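Mitwirkende gesucht: Praxisregeln für Tischroboter in Küche und Haushalt
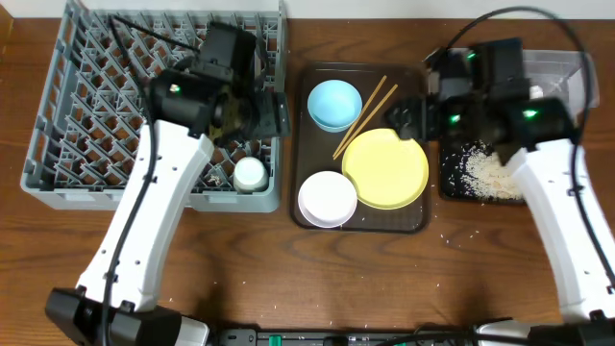 Die Arbeitsgruppe Wurkuvix schreibt einen Leitfaden für den Betrieb kleiner zweiarmiger Roboter, die mit Geschirr und Lebensmitteln umgehen. Der erste Entwurf liegt vor und umfasst 44 Seiten. Für die Erprobung suchen wir 15 Personen, die an mehreren Terminen im Versuchsraum von Jerkero mitarbeiten.

Worum es geht

Für Industrieroboter gibt es seit langem Normen. Für leichte Arme auf einer Tischplatte, die neben Menschen Teller einräumen oder Reis aufnehmen, ist vieles davon nur mit Mühe anwendbar. Im Leitfaden stehen deshalb kurze Regeln, die man am Arbeitsplatz ohne Nachschlagen befolgen kann: Wie wird der Tisch vor einem Durchlauf eingerichtet? Wer darf wann in den Greifbereich fassen? Wie werden Kabel geführt, und wo liegt die Steckdosenleiste? Was geschieht mit verstreuten Körnern, bevor der nächste Durchlauf beginnt?

Einige dieser Regeln sind in der Gruppe umstritten, vor allem die zur Kabelführung an den Armen und die zur Trennung von Geschirr und Schüttgut auf derselben Fläche. Dazu brauchen wir Rückmeldungen von Leuten, die den Text nicht selbst geschrieben haben.

Ihre Aufgaben

Sie richten Arbeitsplätze nach dem Entwurf ein, mit Abtropfgestell, Tablett, Schalen, Tellern, Essstäbchen und rohem Reis.
Sie führen die Prüfung vor dem Einschalten durch und füllen das Protokoll aus.
Sie beaufsichtigen Durchläufe und brechen ab, wenn eine Abbruchregel greift.
Sie notieren, welche Regel unklar, überflüssig oder nicht einzuhalten war.
An einer Schlussbesprechung nehmen Sie teil, Dauer 2 Stunden.

Voraussetzungen

Sie sind volljährig und lesen und schreiben sicher Deutsch. Vorkenntnisse in Robotik sind für neun der Plätze nicht erforderlich. Die übrigen sechs vergeben wir an Personen mit Erfahrung in Arbeitssicherheit, Großküche oder Gerätewartung – bitte in der Bewerbung angeben. Wer an der Abfassung des Entwurfs beteiligt war, kann nicht teilnehmen.

Vor dem ersten Termin steht eine Unterweisung, die für alle verpflichtend ist, auch für Fachleute. Lange Haare sind zusammenzubinden, Ringe und Armbänder abzulegen. Geschlossene Schuhe bringen Sie selbst mit.

Vergütung und Zeitraum

Die Aufwandsentschädigung beträgt 300 Euro und wird nach der Schlussbesprechung überwiesen. Fahrtkosten erstatten wir gegen Beleg. Die Termine liegen im September, jeweils vormittags, und werden nach der Zusage einzeln abgestimmt.

Daten und Aufnahmen

Während der Durchläufe wird der Arbeitsbereich aufgezeichnet. Gesichter sind dafür nicht nötig und werden vor der Auswertung unkenntlich gemacht. Die Protokolle werden ohne Namen ausgewertet. Sie können Ihre Teilnahme jederzeit beenden; die Entschädigung wird dann anteilig gezahlt.

Bewerbung

Eine halbe Seite genügt: wer Sie sind, was Sie beruflich machen und ob Sie sich für einen der Fachplätze bewerben. Zeugnisse brauchen wir nicht. Bitte richten Sie die Bewerbung an Mansa Laryea, Koordination Wurkuvix, im Hause Jerkero. Fachliche Fragen zum Entwurf beantwortet Kwabena Boateng. Den Text senden wir auf Anfrage vorab zu.

Stand: 24. Juni 2019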